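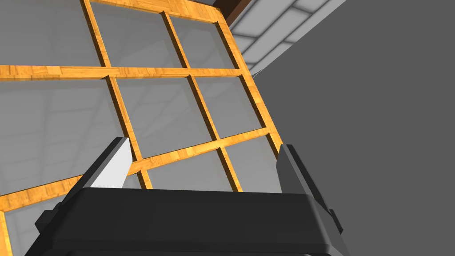

Section 4. Attaching the Chaise and Setting Up the Power Seat

Read this section before you unpack the seating pieces. It covers the Irelis sectional in both the left-arm and right-arm versions, with or without the power option. If you ordered the manual version, skip the steps under 4.3.

You will need two people, a Phillips screwdriver and the hardware bag taped under the corner seat. The bag holds 8 bolts with washers, the two joining brackets and a hex key. Do not use a power driver on the bolts. The threaded inserts in the frame strip easily, and a stripped insert is not covered as a shipping defect.

4.1 Placing the pieces

1. Clear the floor where the sectional will stand. If the floor is hard, stick the felt pads to the feet before the pieces are turned upright.

2. Check which side the chaise goes on. Left-arm and right-arm are named as you face the sofa from the front, with the sofa looking back at you. The label on the dust cover under each piece says LAF or RAF.

3. Set the corner seat down first, then the armless seat, then the chaise. Leave a gap the width of your hand between pieces for now.

4. Leave 8 inches behind any reclining seat. The armless seat and the chaise do not recline and can stand against the wall.

Caution: Lift each piece by the bottom rail. Do not lift by the arms, the back cushion or the fabric pull at the front of the chaise.

4.2 Joining the pieces

1. Tip the corner seat onto its back. The joining bracket goes on the side rail with the open end of the slot facing up.

2. Start all the bolts by hand before tightening any of them. If a bolt will not turn freely with your fingers, back it out and start again.

3. Tighten each bolt with the hex key until the washer stops moving, then give it a quarter turn more.

4. Set the corner seat upright. Lift the armless seat slightly, line its pin up with the slot, and lower it straight down. You should hear it drop.

5. Repeat for the chaise.

6. Push down on the seams between the pieces. If one side sits higher, the pin is not all the way in. Lift and lower it again. On an uneven floor, turn the leveling foot at the back corner counterclockwise to raise it.

Note: To take the sectional apart later, lift straight up on the outer piece. Pulling it sideways bends the bracket. Spare brackets are sold under part number 436.

4.3 Connecting the power seat

The power seat runs on low voltage from the transformer block. The block plugs into an ordinary wall outlet.

1. Find the motor lead under the seat, tied up with a twist of paper tape. Remove the tape.

2. Push the lead into the round socket on the transformer block until it clicks. The flat side of the plug faces the flat side of the socket.

3. Place the block on the floor behind the seat, clear of the moving frame. The strap supplied can hold it to the back rail.

4. Plug the cord into the wall.

5. Hold the lower button on the arm panel until the footrest is all the way out, then hold the upper button until it closes. Watch the cord while you do this. If it drags or catches, move it and run the footrest again.

The first full cycle can take 20 seconds each way. If the motor stops partway, let go of the button, wait a minute and try again.

Warning: Keep children and pets away from the footrest while it is moving. Do not reach under the seat when the cord is plugged in.

4.4 Seat and back cushions

The seat cushions go in with the zipper to the rear. The chaise cushion has a hook strip underneath — press it down along the whole length so it doesn't creep forward. Back cushions may look flat out of the bag. Shake them by the corners and give them a day to fill out. Turn the loose cushions over every few weeks for even wear.

Parts and help

If the hardware bag is missing or a piece doesn't match its label, write to the Dusville parts desk, attention Ifeoma Haruna or Chun-yin Chiang. Give the number printed under the bar code on the corner seat. Please don't send the piece back before you have heard from us.

Section revised 2018-10-09. Replaces the loose sheet packed with sectionals shipped before February.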